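Open day at Irnik, Wednesday afternoon

I drove out to Irnik for their open day mainly to see the cable cell, and in particular how they keep it set up. Ostap Pavliuk had the group after lunch. He looks after the cell and has done so from the start.

The job is a small one. A single arm picks up a short lead and seats it in a connector on a module they make for Egilsson. Before anything runs on the bench it is run in simulation, and that was where he began. He had the model up on a monitor and moved through it slowly while we asked questions.

Most of his time goes into the gripper. The fingers taper to a point so they can get in beside a connector, and on the real arm the points wear. He changes them every 3,000 cycles. After a change he re-teaches the tip position against a steel pin, then puts the same offset into the model so the two agree.
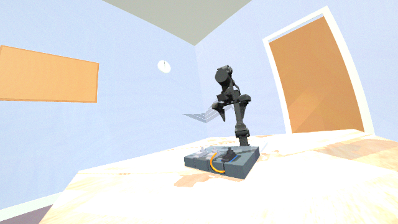

The offset is the part people forget, he said. They once swapped fingers on a Friday and left the model alone, and the following week every programme they wrote came out slightly low. It cost them 80 leads. Now the change sheet has a line for it and the cell won't release until that line is signed.

He also talked about colour and lighting. They try a new routine under several light settings, including some that are far too bright, before it goes near the bench. A routine has to get through 300 simulated runs first. Datik supplies the controller and Flulgate does the yearly service on the joints, which is due in April.

We then walked over to the bench itself. The grease log was hanging off the side in a plastic sleeve - neatly filled in, I noticed. Parking was tight and the tea ran out by three, but I'd go again.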